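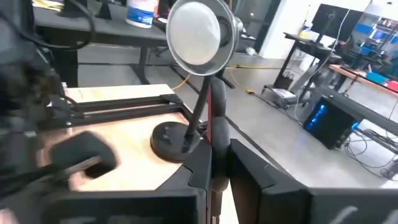
A desk lamp on a plywood tabletop.

I have a folder on my laptop called "loops, maybe" and it holds 2,034 files. I know the number because I finally looked last February, right after telling a friend I was short of material. Most of them are eight bars long. Most of them have a kick, a bass and one nice chord stab, and then they stop, because that was the point where I got hungry or fell in love with the sound of my own sidechain and let it go around for an hour.

So this is a piece about finishing tracks. I make slow, dubby house music under the name Relness (two EPs out, a third one on the way), and I'm no great authority, but I've gone from finishing one tune a year to finishing one most months, and people keep asking me how.

The first thing I changed was when I write the arrangement. I used to polish the loop until it shone and then try to stretch it out to six minutes, which is miserable! By then you've heard it so often that every change sounds wrong. Now I give the loop one evening. Next time I sit down, I copy it across the whole timeline, all six minutes, and start deleting. Take the bass out of the first minute. Take the drums out of the middle. Mute the chords until you miss them. It sounds awful for a while and then there's a shape there, and you're arguing with a tune instead of a loop.

"Werero," the opener on the last EP, came together like that. It had been sitting in the folder for ages at 122 beats per minute, with a hi-hat pattern I was weirdly proud of. I pulled the hats out completely until the second drop, and the whole track woke up. I also lost a vocal chop I'd spent a weekend tuning. I still kind of miss it.

The second thing is fewer sounds. "Eze" started out at 80 tracks in the session, and I couldn't have told you what half of them did. Little risers, three layers of clap, a pad so quiet it was basically a rumor. I bounced the drums down to one stereo file so I couldn't fiddle with them anymore, kept one synth for the chords and one for the bass, and mixed it in an afternoon. When I played it out in Rultevville, on a system with a low end that made my jeans flap, the bass had room for once. I'd been fighting mud for years with EQ when I could have been using the delete key.

About that low end, by the way. My room lies to me. It's a small square bedroom with a hole at 60 hertz where the bass just disappears, so for years I turned it up and then got horrible surprises in clubs. These days I check everything on headphones and then in the car, and I keep the kick and the sub from hitting at the same moment wherever I can. If your bass note is long, shorten the kick. If you want the big boomy kick, make the bass play in the gaps. You can get very fancy with this (I own a plugin that does, I never open it), but moving the notes is free.

I've gotten stricter about references too. I pick 2 records before I mix, never more, and turn them down to match my own level, because a mastered track will always win if it's louder. Then I flip back and forth and write down what bugs me on paper. Hats too bright, breakdown too long, where did the snare go. When the list is done I stop for the day, even if I'm itching to keep going.

The third EP is four tracks, and three are finished. The fourth has a terrific intro, a pretty good drop and a gap of ninety seconds in the middle where I've tried strings, a filtered break and a recording of rain on my kitchen window. The rain is winning at the moment, though I might just cut the gap out and let the two halves bang into each other.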